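Grandton bread swap passes 286 loaves and moves to the porch

June 18, 2020

The Grandton bread swap, which began in December as a friendly arrangement between two kitchens on Chege Street, has now passed along 286 loaves, and the people who keep it going would like everyone to know that there is still plenty of room on the shelf.

For those who haven't come across it yet, the idea is a simple one. You bake something, you wrap it, you write on the label what is in it, and you leave it on the shelf at the old Dedora hardware store. Then you take home something that another neighbor has left there. It doesn't have to be the same size or the same kind, and if you have had a bad week with your oven and come with empty hands, you are very welcome to take a loaf anyway and make up for it some other time.

Poul Dalsgaard, who started the swap with his neighbor Mutua Muli, says he had only meant to get rid of some extra rye. "I had made too much, as I always do, and Mutua had a cornbread cooling on the windowsill that I had been smelling all afternoon," he told us. "So I knocked." By the end of that winter the two men were trading with half the street, and the shelf was put up soon after.

This spring has brought a few changes. The shelf now stands out on the store's covered porch, where people can come and go without crowding each other, and everything left there has to be fully wrapped. Slices and open plates, which used to be a cheerful part of the whole thing, will have to wait for better days.

Banana bread has been the great favorite of the season - so much so that Muli has asked bakers, very kindly, to think about a plain white loaf now and then. He does understand the temptation. Flour has been hard to find some weeks, but there always seems to be a banana in the house that is past its best for the lunch box. 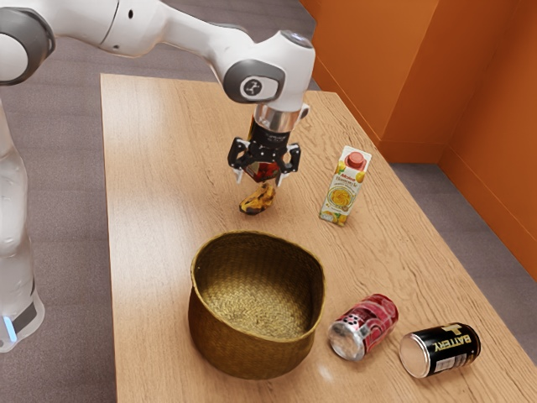

Brown patches on the skin: a good sign for bakers.

Muli's own recipe calls for four bananas, mashed with a fork and left a bit lumpy, and he leaves out the nuts so that more families can enjoy it. Copies are in the tin beside the shelf, along with Dalsgaard's instructions for rye, which run to both sides of the paper and include some firm opinions about caraway.

The next thing on the list is a second shelf over in Beltach, where several regular bakers live and would be glad to skip the drive. Anyone there with a dry porch and a little patience is invited to leave a note in the tin. Clean bread bags and spare labels are also needed, and can be dropped off at the same spot.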